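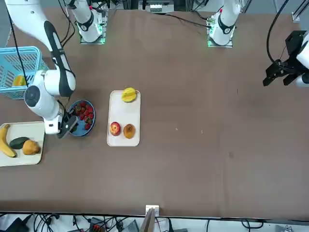

Stinlow Growers Forum > Soft Fruit > Strawberries: is it worth replacing a three year old bed?

claypatch
I have a bed of strawberries that will be going into its fourth summer. The first year was poor, the second was very good, and last summer was down by a lot. The berries were smaller and there were fewer of them. The variety is Clestby, bought as bare root runners. The soil is heavy clay with some compost dug in before planting.

Do I dig the lot out and start again, or can I feed it and get another year? I have plenty of rooted runners in the paths that I never got round to clearing. I could use those, but I have read that you shouldn't.

Posted December 30, 2023

northwall
Dig it out. Three crops is the usual life of a bed. After that you are feeding leaves. Put the new plants somewhere else on the plot, not back in the same ground.

I wouldn't use your own runners. If the parent plants have picked up a virus, the runners have it too, and you will be planting the same problem in a new place.

mulch_and_hope
I don't agree with that. I have been using my own runners for years and still get more fruit than we can eat. You need to be fussy about which plants you take them from. Mark the best croppers in summer with a cane and only peg down runners from those. Everything else gets cut off.

The trouble in claypatch's case is that the runners in the paths could have come from anything.

northwall
You may have been lucky with your site. If there are no other growers near you, the aphids have less to bring in. On an allotment with 30 plots and strawberries on most of them it is a different matter. We lost the lot here one year. Leaves went crinkled and yellow at the edges and the plants never grew past the size of a saucer.

claypatch
Mine don't look crinkled. The leaves were a normal green up to autumn. They are very crowded, though. I planted them about as far apart as the label said but they have filled in all the gaps.

plot2093
Crowding would explain small berries without any disease. A bed that has run together gives you a mat of small crowns all after the same water. Did you water it in the dry spell?

claypatch
Not much. I was away for part of it and when I got back I thought the rain would sort it out.

plot2093
Then I would not write the plants off yet. Clay sets hard when it dries, and strawberry roots are shallow. If the plants went short while the fruit was swelling, you would get what you describe.

What I would do in your place is split the job. Leave half the bed and thin it hard in March, taking out the oldest crowns (the woody ones that have lifted out of the soil). Clear the other half and plant new stock in a different bed. You get some fruit this year off the old ones, and the new ones can have their first season without you depending on them.

gatepost
Check for vine weevil before you do any of that. Pull at a weak plant. If it comes away in your hand with no roots, look in the soil for fat white grubs with brown heads. If you find them, don't move any of those plants anywhere.

claypatch
Went up this morning and tried five or six. All firmly rooted. I had to use a fork on one. No grubs that I could see.

gatepost
Good. That rules out the worst of it.

mulch_and_hope
What are you feeding with?

claypatch
Chicken manure pellets in spring, same as everything else.

mulch_and_hope
That's a lot of nitrogen for strawberries. You will get big leaves and soft fruit. I use sulphate of potash in early spring and nothing else, apart from compost between the rows after cropping.

northwall
I use pellets and have no complaints. A light handful is fine. It is when people tip the tub out that it goes wrong.

mulch_and_hope
Fair enough, but claypatch hasn't said how much.

claypatch
More than a light handful.

dimau_lane
Another vote for new plants, but I'd change variety as well. Clestby is a decent berry but it sulks in clay. I grew it for two seasons next to Iglesias in the same bed and Iglesias did better both times. It is later, and not quite as sweet, but it stands up to wet winters. The fruit is held above the leaves too, so fewer slugs get to it.

northwall
I found Iglesias watery. All right for jam.

dimau_lane
Ours wasn't. Might be down to when you pick. If you take it while there is still white at the shoulder it has no taste at all. Leave it a couple more days.

northwall
If I leave anything a couple more days the blackbirds have it.

dimau_lane
Net it, then.

plot2093
On clay I would raise the bed whatever you plant. You don't need boards. Draw the soil up into a ridge the height of your hand and plant along the top. The crowns stay out of the wet and it warms up sooner. Keep the crown level with the surface. Too deep and it rots, too high and it dries out.

claypatch
I have some old scaffold boards, so could do it properly. Is straw worth bothering with? I didn't use any last year and a good part of the crop was muddy or had holes.

gatepost
Yes. Put it down when the first green fruit starts to weigh the stalks over. Any earlier and it keeps the ground cold. Barley straw if you can get it, as it is softer. Clear it away after cropping.

mulch_and_hope
I use mats cut from old cardboard. Looks terrible and the slugs like hiding under it, but it keeps the fruit clean. I lift them in the evening and pick the slugs off.

claypatch
Right. I'm going to keep the half nearest the shed, thin it in March and cut back on the pellets. The other half comes out. New plants will go in where the broad beans were, with boards. I'll get some Clestby and some Iglesias and see for myself.

northwall
Still say take it all out, but it's your plot. Keep the two lots well apart and spray or squash any greenfly as soon as you see it.

gatepost
Take the flowers off the new ones in the first year if you plant in spring. It hurts to do it but they build up a better crown.

dimau_lane
I never bother with that and don't see any difference. Autumn planted ones certainly don't need it.

gatepost
These will be spring planted.

dimau_lane
So they will. Try it on one row and leave the other.

Thread 3837. Log in to reply.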